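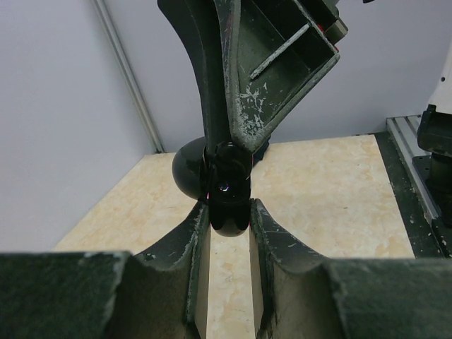
*Zwei Greifer an einem glänzend schwarzen Gegenstand über heller Tischfläche.*

# Aushilfen (m/w/d) für die Weihnachtsbäckerei in Dostholm

Die Backstube Drenus stellt am Standort Dostholm Stollen, Früchtebrot und Lebkuchen nach überlieferten Rezepturen her. Für die kommende Saison suchen wir Aushilfen in Teilzeit (20 Stunden wöchentlich). Die Beschäftigung beginnt im Oktober und ist bis zum Ende der Weihnachtssaison befristet.

## Ihre Aufgaben

- Abwiegen und Einweichen der Trockenfrüchte
- Formen der Stollen zu 900 g und 1.000 g
- Buttern, Zuckern und Verpacken der ausgekühlten Ware
- Reinigung der Arbeitsplätze nach Schichtende

## Ihr Profil

- Belehrung nach § 43 Infektionsschutzgesetz (kann vor Arbeitsbeginn nachgeholt werden)
- Bereitschaft zur Frühschicht ab 4 Uhr, auch samstags
- Deutschkenntnisse, die für Arbeitsanweisungen und Allergenhinweise ausreichen

Eine abgeschlossene Ausbildung im Bäcker- oder Konditorhandwerk ist erwünscht, jedoch nicht Voraussetzung. Der Umgang mit Mandeln, Nüssen und Weizenmehl lässt sich an keinem Arbeitsplatz vermeiden.

## Wir bieten

Die Einarbeitung erfolgt in der Backstube und wird vergütet. Für Nachtstunden werden Zuschläge gezahlt, Arbeitskleidung wird gestellt. Beschäftigte aus Zasinitz erhalten auf Antrag einen Fahrtkostenzuschuss.

## Bewerbung

Bitte reichen Sie Ihre Bewerbung mit kurzem Lebenslauf und Angabe der möglichen Arbeitstage schriftlich bei der Backstube Drenus, Personalstelle, Dostholm, ein. Bewerbungen schwerbehinderter Menschen werden bei gleicher Eignung bevorzugt berücksichtigt. Kosten, die im Zusammenhang mit der Vorstellung entstehen, können nicht erstattet werden.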